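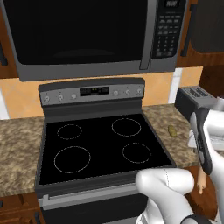

Microondas gris oscuro sobre una cocina eléctrica. Imagen generada por ordenador.

Preguntas frecuentes
Wanddale — kits y cursos de bordado a mano

Última actualización: 2023-11-22

PEDIDOS Y KITS

¿Qué incluye un kit?
La tela cortada y con el dibujo ya marcado, los hilos necesarios, una aguja del grosor adecuado y un cuadernillo con los puntos explicados. El bastidor se vende aparte, salvo en los kits de iniciación, que lo traen.

¿La tela es siempre lino?
No. Los kits de la serie Wikström son de lino lavado. Los de la serie Feltton llevan fieltro de lana y son más fáciles para quien empieza, porque la tela no se deshilacha y no hace falta rematar los bordes. En la ficha de cada kit figura la composición completa.

¿Con qué está marcado el dibujo?
Con tinta soluble en agua fría. No planche nunca la labor antes de lavarla: el calor fija la tinta y después no hay manera de quitarla. En el fieltro no usamos tinta. El dibujo viene en un papel adhesivo que se pega encima, se borda y se disuelve en agua.

Me he quedado sin hilo, ¿qué hago?
Escríbanos con el número de color que aparece en la etiqueta. Si el kit se compró en los últimos 60 días, le enviamos una madeja sin cargo. Pasado ese plazo se puede comprar suelta. Los baños de tinte cambian de una partida a otra — conviene no esperar a la última hebra para pedirla.

¿Venden los dibujos sin los materiales?
Sí, en papel y en archivo descargable. El archivo se puede imprimir tantas veces como se quiera para uso propio. Para vender piezas bordadas con nuestros dibujos hay que pedir permiso por escrito; solemos darlo si se trata de series pequeñas hechas a mano.

ENVÍOS Y DEVOLUCIONES

¿Cuánto tarda el envío?
Los pedidos salen del almacén en 3 días laborables. En agosto cerramos dos semanas y los pedidos se preparan a la vuelta, por orden de entrada.

¿Hay gastos de envío?
Son gratuitos a partir de 40 euros. Por debajo de esa cantidad, el importe se calcula al introducir la dirección.

¿Puedo devolver un kit empezado?
No. Se admiten devoluciones de kits sin abrir y de bastidores sin usar. Si falta alguna pieza o la tela llega con un defecto, la cambiamos aunque el paquete esté abierto.

CURSOS

¿Dónde se dan las clases?
En nuestro local de Custthorpe, en la planta baja. La entrada está por el patio y no tiene escalones.

¿Hay que llevar algo?
Unas tijeras pequeñas de punta fina, si las tiene. El resto se facilita. Quien use gafas para leer debería traerlas también, sobre todo en los cursos de punto de cruz sobre lino fino.

¿Qué nivel se pide?
Ninguno para el curso de iniciación. Para el de bordado en blanco hay que manejar con soltura el punto atrás, el festón y el cordoncillo. En caso de duda, envíe una foto de alguna labor terminada, por delante y por detrás, y le orientamos.

¿Pueden asistir niños?
A partir de ocho años, acompañados de un adulto que también esté inscrito.

¿Qué pasa si falto a una clase?
Puede recuperarla en otro grupo del mismo nivel si queda sitio. No devolvemos el importe de clases sueltas.

CUIDADO DE LAS LABORES

¿Cómo se lava una pieza bordada?
A mano, en agua fría y con jabón neutro, sin frotar ni retorcer. Si algún hilo suelta color, siga aclarando hasta que el agua salga limpia y no deje que la pieza se seque antes. Se seca en plano sobre una toalla.

¿Y la plancha?
Por el revés, con la labor boca abajo sobre una toalla doblada para que el relieve no se aplaste. El fieltro se plancha con un paño húmedo por medio, sin arrastrar.

¿Se puede leer en algún sitio sobre el origen de los puntos?
En el archivo del taller hay 350 muestrarios que se pueden consultar con cita previa. No se prestan, pero se permite fotografiarlos sin flash.

Si su pregunta no aparece en esta página, utilice el formulario de contacto e indique el número de pedido, si lo hay.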